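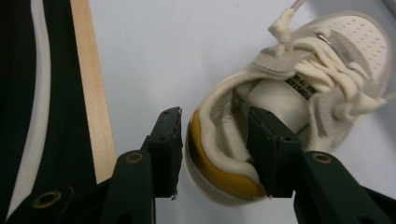 The Lema Shoe Rack

$106, ships flat, pick your finish at checkout

I started making shoe racks because I kept tripping in my own front hall. We had one of those wire things from a big box store, and it leaned, and then it leaned more, and one Monday morning it let go completely and took a potted fern with it. I had scrap ash in the shop and a free evening, so I built a replacement. My neighbor wanted one. Then her sister did. That was more than five years ago, and the Lema is still the thing I make most at Zurkbridge, way ahead of the coat pegs (which I personally like better, but fine!).

What you get

A solid ash rack with 4 slatted shelves, in a flat box, with all the hardware and a hex key. The slats run front to back with gaps between them, so grit and melted snow drop through to the tray at the bottom and don't sit under your shoes. The tray is powder-coated steel and slides out from the front. I take mine outside and bang it on the step, then rinse it with the hose when it gets gross.

The bottom shelf sits a little higher than the others look like they want it to. I get emails about this. It's set up that way so a broom or a robot-shy old vacuum nozzle like mine can get under there, and so the tray has room to slide without catching on a thick doormat. You can move that shelf down if you want, the holes are there.

Every shelf is tilted slightly toward the front. If you'd like them flat, flip the brackets over when you put it together. Both ways are in the instructions.

Boots

The top two shelves come out. Take one out and ankle boots fit. Take both out and you've got room for tall rubber boots standing up, with flats and kids' shoes below. The loose shelves hang on the back of the frame from a pair of little pegs, so they don't end up in the basement behind the Christmas stuff. Mine change over in April and then again when it gets muddy in the fall.

Really big work boots are a squeeze side to side. They go in, but you'll lose a spot on that shelf.

Finishes

There are five right now: clear oil, white oil, walnut stain, black, and a gray-green I mix myself and keep running out of. The clear oil darkens a bit in a sunny hall, more toward honey. The black shows dust. I'd still buy the black.

The oiled ones want a fresh wipe of oil once a year or whenever the top slats start looking chalky. Any plain furniture oil will do it. The black and the gray-green are painted, so just use a damp rag and go easy on scrubby sponges.

Ash is ash, so the grain on yours won't match the grain on somebody else's. If you're ordering a pair to stand next to each other, put that in the order notes and I'll pull boards that look like they belong together.

Putting it together

You'll want a clear bit of floor and a towel or blanket to lay the side frames on. The bolts go in by hand first, every one of them, and get tightened at the end once the rack is standing. If you crank each one down as you go, the last shelf won't line up and you'll say things. I've watched my own family do it.

There's one Phillips screw, for the wall strap, and the screwdriver for that isn't in the box. Please do use the strap if you have little kids or a climbing cat. It goes into a stud if you've got one in the right place, and there's a drywall anchor in the bag if you don't.

The Sustar cushion

A lot of people use the top as a perch for tying laces. The plain Lema is not a bench! It'll hold shoes, bags and a basket of gloves all day long, but I don't want anybody sitting on it. If you want to sit, get the Sustar top, an add-on with a thicker plank, a cross brace that bolts in underneath and a wool cushion that ties on at the corners. The cover unzips and goes in a cold wash. Let it dry flat, it will shrink in the dryer and I can't fix that for you (I've tried, with steam, it was a bad afternoon).

The Sustar fits every Lema I've made except the very first batch. If yours has round feet in place of square ones, it's from that batch, so write to me before you order and I'll drill you a brace that fits.

The Brinar

Narrow hallway? Look at the Brinar. Same slats, same tray, but it's shallower and the shoes stand nose down at a steep angle. It's a tidy little thing and it clears most doors. It won't take boots at all, and people with large feet tell me their heels poke out over the edge. It has its own page with measurements.

Shipping and returns

I cut in batches, so if your finish is in stock it goes out within 5 business days. If it isn't, the checkout page will tell you and you can wait or pick something else. The box is long and heavier than it looks, and the driver may leave it leaning by the door, so grab a second person for stairs.

If it shows up with a cracked slat or a dinged tray, send me a photo and I'll mail the part. Please don't ship the whole rack back over one slat. If you just don't like it, you've got a month, and all I ask is that it comes back in the same box with the corner foam in place. Return postage is on you for that one, sorry, I'm a small shop and those boxes cost a fortune to move.

Spare parts

Slats, trays, brackets, bolts and straps are all on the parts page. Bolts are free, just cover the stamp. If you've moved and lost the bag, tell me which finish you have and I'll send the right color caps with it.

Gray-green is out again as I type this. More paint next week.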